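I've been trying out parallel-link grippers on soft goods since August, and I said I'd write up the wrist camera view before I forgot the details. The arm hasn't changed. The controller is a Rernero, which I like, running the Cutell driver, which I put up with.

What I wanted to know was whether a wrist camera alone would do for cloth, or whether I'd need to mount a second one over the table.

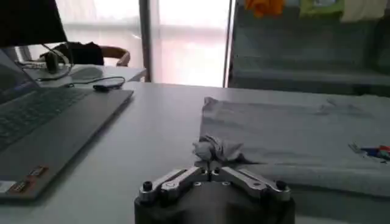

## Grip force

Cloth is forgiving. I set the force to 54 in the Cutell panel (it's a unitless scale up to 200, don't ask me what it maps to) and left it there. The fingertips take a bunch of fabric at a corner or edge, and a bit of misalignment doesn't matter much.

Plastic film is another story. The camera has trouble finding it at all, and the depth estimate is rubbish. I lined it up by eye and drove the arm by hand.

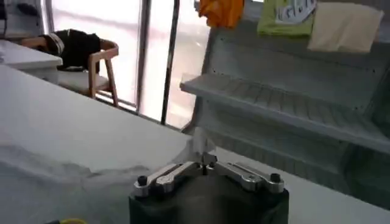 *Thin film between the fingertips. Most of what you get is the whitish edge.*

## Opening width and the view

With the fingers spread there's a good look at the table between them. The metal is shiny, though, and with the window behind everything the auto exposure goes hunting. I locked it manually and the colour settled down.

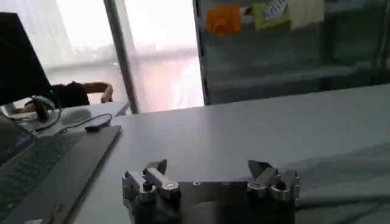 I also tried the older Pamarov mount, which puts the camera further back. You see more table, but the gripper body takes up too much of the picture for my liking. I went back to the short bracket and recalibrated, which ate most of an arvo.

Logging is at 400 frames per run. I have 3312 frames I'd call usable and haven't labelled any of them.

## T-shirts

Grey shirt on a white desk is a decent test, as there's not much contrast to work with. A printed graphic helps the tracker more than I expected. 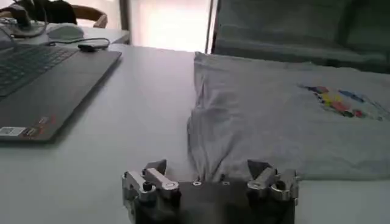
*2 min read*

For cloth I'll stick with the single wrist camera. For film I want an overhead view as well, and probably softer fingertip pads. The Mohammed pads are on order. I'll run them at the same force setting first and see how they compare on the shirts before I go anywhere near the film again.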